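Clearing Small Parts from a Work Surface: Board, Rails and Tray

Project report, Indano Workshop Course, Bornton Technical College

1. Background

Sorting exercises in the college workshop leave a large number of small parts on the bench at the end of each session. Parts are usually swept off by hand, and many of them end up on the floor. The purpose of this project was to design a work surface that can be cleared quickly into a tray, using a simple pushing tool and no loose covers or lids.

The work was carried out in March as part of the second-year course in workshop layout. The Dunditz supply room provided the table and the parts, and the Chou fund covered the cost of materials.

2. Requirements

The surface had to be flat, matte and light enough in color for small parts to be easily seen. It had to rest on an existing table without screws or clamps. The user had to be able to clear it from the back toward the front, with all parts leaving the board at one point.

3. Method

Two layouts were compared. The first had an open front edge and a tray running the full width of the board. The second had rails along the front edge and a narrow opening in the middle, with a smaller tray under it. Each layout was cleared 30 times. A run was counted as complete when every part had reached the tray with none left on the board or the table.

4. Results

With the open front edge, parts spread sideways as they were pushed, and those near the corners often missed the tray. The layout with rails gave 87 percent complete runs in the final series. Most of the remaining runs failed when parts were left standing near a corner. 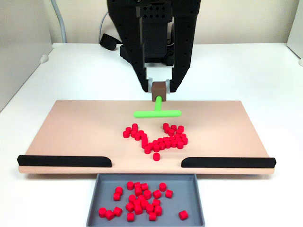

The shape of the opening had more effect on the result than its width. Straight rail ends tended to hold parts back where they met the gap. The black rails were therefore given curved inner ends, and the tray was placed at the gap between them. Red parts are easy to find against the peach-colored board, even a single one standing apart from the rest near the front edge. The green crossbar is wide enough to move several parts in one stroke, but a group as broad as this one needs more than one pass.

5. Further work

A slightly raised border along the sides should be tested, together with a longer crossbar. The effect of part height was not studied and should be included in any later series.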